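Ondia 거실 빨래 정리 기록 모음: 읽어두기

버전 메모

2월에 정리한 판입니다. 이전 판의 README는 너무 낙관적이어서 다시 썼습니다. "누구나 따라 할 수 있는 빨래 정리"라는 문구도 뺐습니다. 따라 해서 나아졌다는 근거를 저는 아직 못 봤습니다.

담긴 것

거실에서 옷을 바구니에 담고, 꺼내고, 소파에 잠깐 걸쳐 두는 과정에 관한 기록 300건입니다. 옷 종류, 놓인 자리, 바구니에 들어갔는지 여부를 한 줄씩 적었습니다. 양말은 제외했습니다. 짝을 맞췄는지 아닌지를 두고 기록자끼리 말이 너무 달랐습니다.

항목 이름

item: 옷이나 천의 종류
place: 바닥, 소파, 바구니, 기타
state: 펼침, 뭉침, 걸침
note: 자유 기록. 비어 있는 줄이 많습니다.

state 값은 그대로 믿지 않는 편이 좋습니다. "걸침"과 "뭉침"의 경계가 사람마다 다르고, 같은 사람도 저녁이 되면 기준이 느슨해집니다. Éabha Horgan이 46건을 다시 분류했는데 9건에서 값이 바뀌었습니다. 작은 표본이지만 무시할 수치는 아닙니다.

거실 조건

나뭇결 바닥에 소파가 있는 방입니다. 소파가 있으면 빨래는 바구니보다 소파로 먼저 간다는 것이 Pulik 쪽 초안의 주장이었는데, 소파 없는 방의 기록이 한 건도 없으니 비교가 안 됩니다. 붉은 옷처럼 눈에 띄는 것만 열심히 적고 회색 수건은 빠뜨렸을 가능성도 있습니다. 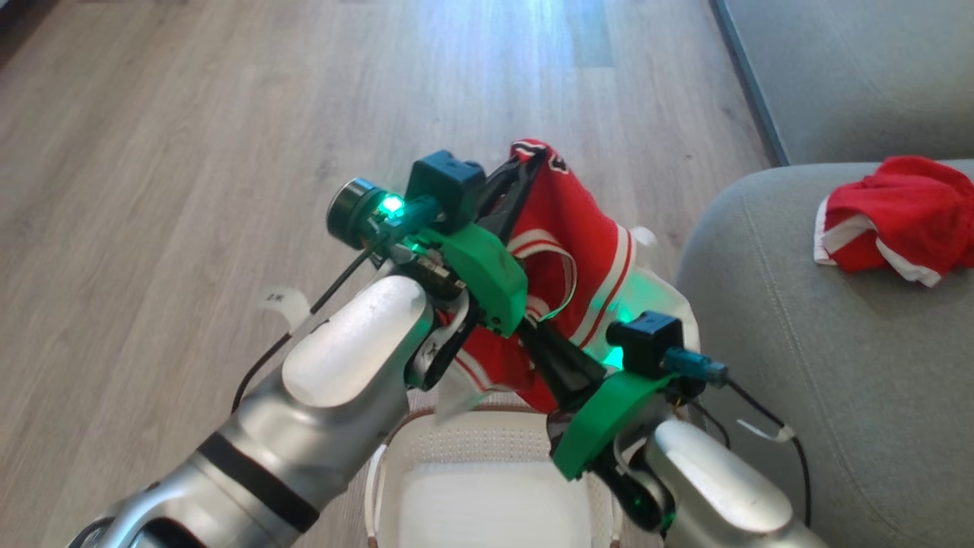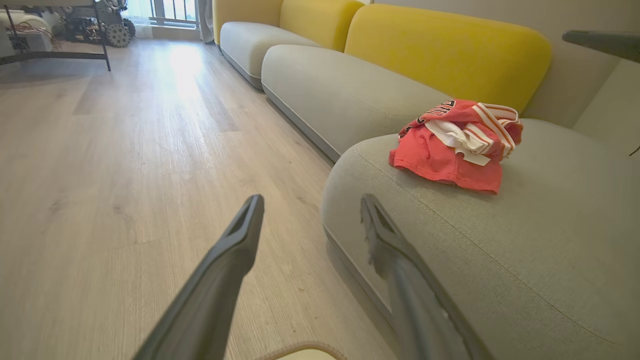
Eimear Scanlon은 초안을 읽고 바구니 위치를 왜 적지 않았느냐고 물었다. 바구니가 소파 바로 옆이면 팔걸이에 걸친 옷도 결국 담기는데, 두 걸음만 떨어져도 다음 날까지 그대로 있더라는 것이다. 그러니 place 항목을 더 잘게 나누기 전에 거리부터 재라고 했다.

맞는 지적일 수 있습니다. 다만 그것도 한 집에서 본 이야기라 이번 판에는 반영하지 않았고, 다음 판에 distance 항목을 넣어 볼 생각입니다. 단위는 센티미터로 하고, 90을 넘으면 그냥 "멀다"로 적는 안이 나와 있습니다. 왜 하필 90인지는 아직 설명을 못 들었습니다.

쓰지 말아야 할 곳

바구니 제품 비교
집안일에 걸리는 시간 추정(시간은 재지 않았습니다)
세탁 주기에 관한 모든 주장

알려진 문제

note에 "정리됨"이라고만 적힌 줄이 있습니다. 무엇이 정리됐다는 뜻인지 확인하지 못했습니다.
수건과 담요가 섞여 있습니다.
Wudport에서 옮겨 온 줄은 place 값이 비어 있습니다.

수정 제안은 줄 번호와 함께 보내 주세요.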